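Home | News | Teams | Calendar | Join | Contact

Trotatham Student Robotics Club Takes Kitchen Project to the Saludo Simulation Challenge 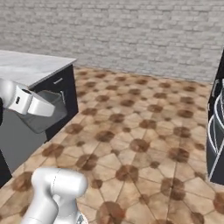

Trotatham College / Department of Engineering / Student Robotics Club

FOR IMMEDIATE RELEASE
November 18, 2024

The Trotatham Student Robotics Club has entered its simulated kitchen project in the Saludo Simulation Challenge, open to college teams. All software, no hardware to ship. Entry went in this week.

The task: drawers. Open one, get the gripper lined up, don't hit the countertop. Sounds easy. The club has been at it since August and has logged 738 practice runs in Rudesier, the simulator written by students in the department.

The kitchen has a marble-look island, a brick wall and a tiled floor, and the arm is driven from a keyboard or by the teams own code. Eight students are on the project this year, four of them new to programming. Meetings run around 2 hours in the Garkunent Lab, longer when something breaks.

Work at the moment is on the approach to the drawer, meaning where the gripper should be before it goes down. Also handle detection. Also the log files, which are a mess and have to be readable for the judges. A second kitchen layout is planned but not started.

Challenge rules: each team submits code plus a short written report. Judges then run the code on kitchens the teams have not seen. Scores for finished tasks, points off for collisions. Results to be posted on the club page when they come in.

New members welcome, any major, no experience neccessary. Laptop helpful, the lab has a few to lend. Students who want to help with the report only (writing, charts, proofreading) should say so on the sign-up form.

Media requests and lab visits: use the Contact page and put "kitchen project" in the subject line.

###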